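Where do small theater groups get the rights to put on a play?

Posted by Brekke_Player
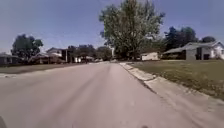
So our little group in Driddale wants to do a real, published play this April. Up to now we've only done skits we wrote ourselves, and I'm in over my head. We found a two-act family drama we all love, four actors, one living room set, perfect for us! The hall has 126 seats and we'd do three nights. Do I write to the playwright? And can we cut some of the swearing – my mother-in-law is coming, plus half her church.

Patricio Cáceres

I've directed community shows for years, so I've done this more times than I can remember. Look in the front pages of the script for the name of the licensing house. You apply to them, and they'll ask for your dates, number of seats and ticket price (have those settled first or you'll be filling it in twice). The fee is normally per performance, and you pay even if you let people in for free. Apply before you hold auditions. I once cast a whole show and then got turned down over a professional tour nearby, and calling those actors was no fun at all.

On the swearing – you have to ask. Put the exact lines in your email with page numbers. Sometimes they say yes to a milder word, sometimes it's a flat no and you pick another play. Also buy a script for everyone. Photocopies can get you in trouble.

zerkon40

just do something old, Shakespeare is free lol

Preria Jen

Old is fine but watch out for translations! We did a Chekhov thinking it cost nothing and the English version we'd picked was still under copyright. Also, if anybody wants to film it for the grandparents, that's usually a separate permission, so ask in the same email. Ours took 30 days to answer.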